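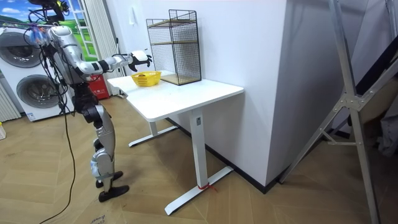 Call for participants: does tidying your desk do anything?

Malliren is looking for 100 office workers in Basley to take part in a study of workplace clutter. If you have ever been sent on a half-day course about decluttering and come back to the same inbox, you are the sort of person we want to hear from.

Why we're bothering

There is a small industry built on the claim that a clear desk makes for a clear head. Employers pay for the posters, the trays, the labelled drawers and the consultants. We have read a fair amount of the material behind it and most of it leans on surveys where people were asked, straight after a tidying workshop, whether they felt more organised. Of course they said yes. Their manager was standing at the back of the room.

We don't know if tidying helps. It might. Some of us on the project work in a dreadful mess and some of us line up our pens, and neither camp has anything to show for it beyond strong opinions. We would like some decent records, kept by people who have no stake in the answer.

What you would do

You'll be placed at random in one of two groups. One group clears the desk at the end of each working day, using a short checklist. The other group leaves it alone and carries on as usual. You can't choose your group, and please don't ask to swap. Last time we let people swap and ended up with a very neat group of neat people.

The study runs for 6 weeks. Each working day you fill in a log covering what you worked on, what you couldn't find and how long you spent looking for it. There is a longer questionnaire at the start and another at the end. Everyone comes to one briefing at our Mussa Street office, which is up a flight of stairs – tell us if that's a problem and we'll organise a phone briefing.

Who can apply

You need to be 18 or over, work at least three days a week at a desk, and have the same desk each day. Hot-deskers, sorry, we can't use you this time. You also need to be able to leave the desk in whatever state we ask, so check with your manager first if your workplace has a clean desk rule.

We can't accept anyone who sells, teaches or writes about organising for a living. We have had enquiries.

What you get

A $17 voucher for each completed week, paid at the end of that week. Miss more than one daily log and that week isn't paid. It isn't much and we won't pretend it's a career opportunity. You won't get a certificate, a wellness score or an app.

Who is paying

Grikia, an office furniture supplier, has put in $2,000 towards printing and postage. It doesn't see individual logs and has no say over what we publish – we got that in writing before we took the money. Read the agreement if you're doubtful. We would be.

How to apply

Write to Erick Rashidi, study coordinator, at the Mussa Street office, or ring the front counter and ask for an application form. Include your job, your usual working days and an honest sentence on the state of your desk. Applications close at the end of March 2019. A written summary of the results will go to everyone who took part, including if we find no difference at all.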